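July 31, 2019. Packing trial, Kinwood table

Brodie still reckons small bottles go in first and everything else finds its own place. I have my doubts. A cardboard box with no dividers is just a place for things to fall over.
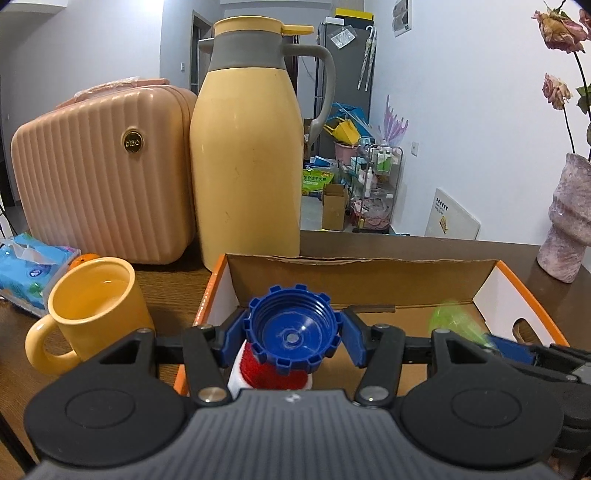 His other claim is that caps don't matter if the box stays level. No box stays level between here and Tomoana. We lost 100 mL of cleaner that way in June, and I was the one who mopped the boot.

Mug and flask stay out until someone finds decent padding. Same for the hard case, which is a box already.
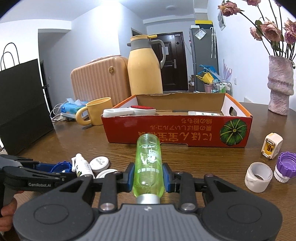

Do the bottles need to be bagged as well?
Anything with a screw cap or a sprayer does, whatever Brodie says.

Ask Jarrah about dividers.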